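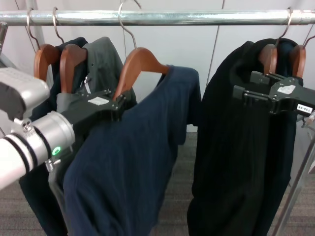

4. Setting the Drying Cycle

4.1 Before first use

The Eltetti cabinet dehumidifier is supplied with the water tank fitted and the filter in its bag. Remove the bag before switching on. Stand the unit upright for 6 hours if it has been carried on its side. The compressor oil needs this time to settle, and a unit started too early may trip its cut-out.

1. Place the unit on a level floor with 40 cm of free space above the air outlet.
2. Slide the filter into the rear slot with the arrow facing up.
3. Push the tank home until the tank lamp goes out.
4. Plug the unit directly into a wall socket. Do not use an extension lead or a timer plug.

CAUTION: Do not run the unit in a cupboard with the doors shut unless the Minton vent kit has been fitted. See section 7.

4.2 Choosing a mode

The mode button steps through Room, Laundry and Store. The lamp beside the chosen mode stays lit.

Room holds the humidity set on the dial. The fan stops when the set level is reached and starts again when the level rises.

Laundry runs the fan and compressor without a break and ignores the dial. Hang clothes on hangers with a gap between them, and turn the outlet flap so that the air passes along the rail. Thick collars and cuffs dry last and should be checked by hand.

Store is meant for spare rooms and wardrobes. It runs at low fan speed and checks the air at intervals.

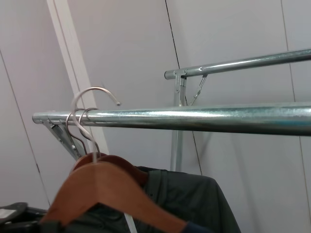

Page 17

4.3 Starting a Laundry cycle

1. Empty the tank, even if it is only part full.
2. Close windows and outside doors.
3. Press the mode button until the Laundry lamp lights.
4. Press Start. The fan runs first — the compressor follows after a short delay.
5. Leave the unit to run. It stops by itself when the tank is full and sounds a single tone.

NOTE: Clothes should be spun before hanging. The unit will not cope with items that are still dripping, and water falling on the top grille may damage the controls.

The longest Laundry cycle is 90 minutes. To run a second cycle, press Start again after the fan has come to rest. The child lock (hold both arrow buttons) stays on between cycles and must be released first.

WARNING: Never cover the air outlet. Never hang clothes directly over it.

4.4 Hanging rails

Any firm rail may be used. If the rail is fixed to a wall, check the brackets before loading it with wet items, which weigh a good deal more than dry ones. On tube rails with clamp joints, tighten each clamp screw with the Qiu key supplied. Do not overtighten.

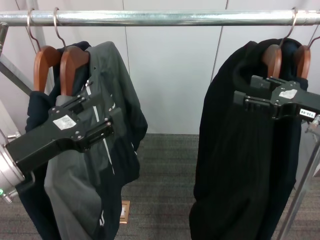
4.5 Cleaning the filter

1. Switch off and unplug the unit.
2. Draw the filter out by its tab.
3. Vacuum the dusty side. If it is still grey, rinse in lukewarm water and leave to dry flat.
4. Refit the filter. Hold the Reset button until the filter lamp goes out.

The filter lamp lights after 2,000 hours of fan running. In homes with pets it may need cleaning well before this. Replacement filters are sold under the Trinier name and come in one size. Do not run the unit without a filter.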